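The Spoonful Nobody Measures

Flosura wants 50 cents more for its "concentrated" powder, and the front of the packet promises 300 loads a year of fresher shirts. I've been washing clothes long enough to doubt both halves of that.

Ross Pollock, who tested detergents for a trade lab until March, told me the dose on most packets is generous. "They sell powder," he said. "What did you expect?"

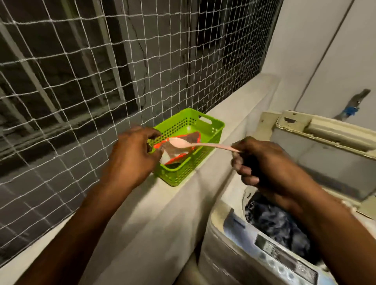

Concentrated ought to mean you use less. In the homes I visited, people dosed the new stuff by habit, same as the old. A long pink plastic spoon held over a packet has no line on it for a small load, and I doubt its owner misses one. Sofia Paiva gave up Cabello for Flosura and her powder bill went up.

Mumurska, the other big seller, says its customers save water too. I asked how it knows. Seven weeks later I'm still waiting for the study.

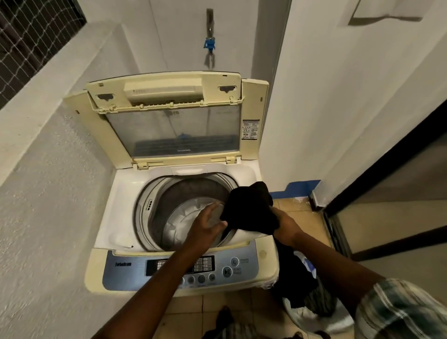

Pollock's own advice is dull and free: halve the dose for a month and see if anyone complains. Paiva tried it with her work clothes. Her sister did notice a difference, but only that the towels felt less stiff.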